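Print this page | E-mail this page

Lorketeck Bench Lighting
Galen 788 Linear Task Light

The Galen 788 is a linear LED light for assembly, inspection and repair benches. It mounts above the work surface on two drop arms or directly to the underside of a shelf. The housing is 788 mm long, which suits a single-person bench. Longer benches are served by linking housings end to end.

Light output is 2208 lumens at full setting, from a power draw of 17 W. Color rendering index is 93. The color temperature is fixed at the factory and must be chosen when ordering: neutral (suffix N) or cool (suffix C). Mixed suffixes should not be linked in one run, as the change in tone across the bench is plain to see and operators who sort by color will complain of it. 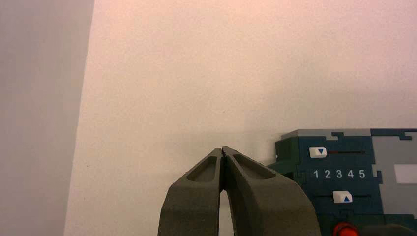

Light distribution

The lens is an extruded diffuser with fine lengthwise ribs. It spreads the light wider across the bench than along it, so that the front and back edges of the work area are lit to a similar level. Separate LED points are not visible through the diffuser at normal working distance, and small parts therefore cast one soft shadow instead of a row of overlapping ones.

Glare is mostly a matter of mounting position. When the housing is directly over the center of a glossy work surface, a seated operator will see its reflection at the near edge. Move the housing back toward the wall until the reflection leaves the work area, then tilt it forward to bring the light level back up. The tilt joint has a friction stop and holds its angle without a locking screw. Matte surfaces need less care, and on these the housing can be set level.

White bench tops return a fair part of the light to the undersides of parts. Dark mats do not. If a dark static-control mat is to be fitted later, set the light level again after the mat is in place.

Dimming

A rotary dimmer is fitted at the left end of the housing. It works by reducing the current to the LEDs, with no switching of the output, so there is no flicker at low settings and no banding in pictures taken at the bench. The dimmer position is kept when power is removed. It has no off position; switching is by the rocker at the right end or by the bench supply.

Where several housings are linked, the dimmer on the first housing controls the whole run. Turn the dimmers on the remaining housings fully clockwise before linking. A housing left at a lower setting will stay dimmer than its neighbors over the full range.

Mounting

Drop arms are supplied with clamps for square and round uprights. Slotted uprights need the adapter plate, listed below under accessories. Fit both arms loosely, hang the housing, level it, and only then tighten the clamps. If the arms are tightened first, the end brackets can be pulled out of line and the tilt joint becomes stiff on one side.
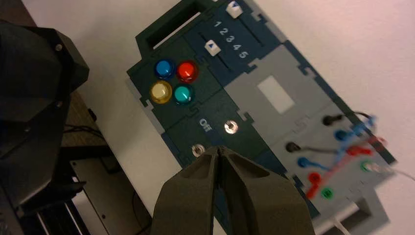 For shelf mounting, the arms are discarded and the end brackets are screwed to the shelf through the keyhole slots. Leave a finger's width between the housing and the shelf. The driver is cooled through the top face, and a housing pressed flat against board will reduce its own output after an hour or so of use. Output returns to normal once it has cooled, but repeated heating shortens the life of the driver.

Cable exit is at the right end. It can be moved to the rear by taking off the end cap and turning the grommet plate — the plate fits either way up. Do not bring the cable out through the keyhole slots.

Ordering

Galen 788-N: neutral, with drop arms
Galen 788-C: cool, with drop arms
Galen 788-N/S: neutral, shelf brackets only
Galen 788-C/S: cool, shelf brackets only

Accessories

Link cable, short: for housings mounted end to end
Link cable, long: for housings on facing benches
Adapter plate, pair: for slotted uprights
Side shade: clips to either end, blocks light toward a neighboring bench
Spare diffuser: fits all versions

The short link cable is included with every second housing when an order is marked "linked run." Otherwise it must be ordered separately.

Care

Wipe the diffuser with a damp cloth and mild soap. Alcohol will cloud it in time, and flux remover will cloud it at once. The diffuser slides out from either end after the end cap is removed. Dust inside the lens usually means the end cap gasket has been left out or folded over during refitting.

The LEDs and driver are mounted on one tray and are replaced together. Trays are sold by suffix and should match the original. Please read the suffix from the label inside the left end cap; the outer label shows the housing version only.

Changes from the earlier model

The Galen 788 replaces the Skomine strip light. Drop arms from the Skomine can be kept, but the end brackets cannot, as the hole spacing is different. Skomine link cables have the same plug and must not be used: the pin order was changed when the dimmer was moved, and the linked housing will stay dark. No damage is done to either light.

The color rendering index of the Skomine was lower than the present 93. Benches used for wire color checks or paint touch-up should be changed over as a group, so that a part looks the same when it is handed from one station to the next. Sointu Koskela in applications can advise on layouts where old and new lights must share a room for a time. Send a plan with bench heights marked — ceiling height is useful but can follow later.

Shipping and returns

Single housings ship in a carton with molded end blocks. Keep the end blocks until the light has been mounted and tested, as returns without them are often damaged in transit. Orders received by noon on Friday leave the same day if all items are in stock. Linked runs are tested together before packing and need longer.

Return requests go to Zlatko Mujić at the service desk. State the serial number, the mounting type, and whether the light was linked. Stock in the region is held by Omerović, who can also supply adapter plates and diffusers over the counter.

Contact Lorketeck | © Lorketeck Bench Lighting. All rights reserved. | Back to top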